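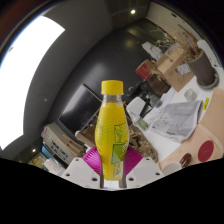

Ok so quick one because my layover is only two hours and half of it went to finding an outlet.

Gate change. Again. Third this week and I've stopped pretending I know the airport. But I wanted to get the Benavides leg down before I forget it, because people keep asking me if the small turboprop is worth it over the bus.

Short answer yes. Longer answer, depends on your knees.

You book through Dokier. The site is slow and it logs you out if you look at another tab, so have your passport number written on something. The fare was 162 one way with a bag. Bag limit is 14 kilos and they mean it, there's a big old scale right by the counter and Joris got sent back to repack on the floor with everyone stepping over him. Joris Dijkstra, for those who are new, is the guy I do most of these trips with. He owns a lot of boots.

Check in opened late. Like 40 people standing around, no announcement, one fan. Then suddenly everything happens at once and you're walking across the tarmac in the sun behind a man with a clipboard. I love that part though. No jet bridge, no bus, just the plane sitting there with its little stairs down and the props tied off with red straps. You walk under the wing! I'd pay extra for that and I'm aware how it sounds.

Seats are two and two. Get the left side going out. Right side is all haze and then the sun in your face. Row 7 is bad, you're level with the propeller and it's LOUD, I had earplugs and still couldn't hear my podcast. Sit further back if they let you pick. They sort of let you pick.

They weigh the plane out too, so a couple of us got moved before takeoff. Araba Amoah, who I met in the check in line and who takes this flight every month for work, told me to just stay put till they've finished pointing at people. Good advice. I'd already buckled, unbuckled and hit my head.

Flight itself was smooth until the ridge, then roughly ten minutes of bumps. Not scary bumps. Coffee on your sleeve bumps. We came down the valley pretty low and you could see the river and the road next to it, with the bus on it probably, and I felt smug for a bit.

Landing at Griketti is short. The runway is 1500 meters so the brakes go on hard and everybody's stuff slides foward. Hold your bag. The lady across from me lost an orange and it rolled all the way to the cockpit door.

Bags came out on a hand cart and you just grab yours. I was outside in ten minutes. When was the last time that happened anywhere.

Getting into town, the shared van is fine, pay the driver when you get off. The Plusura desk inside will try to sell you a private car, don't bother unless theres four of you.

One warning, the Tuesday flight gets dropped a lot once September comes round and the fog starts. They rebook you on the next one but the hotel is on you. Araba always builds in a spare day and I'm going to start doing that too.

They're boarding something. Might be me. Will fix the typos later and put the packing list up when I have real wifi.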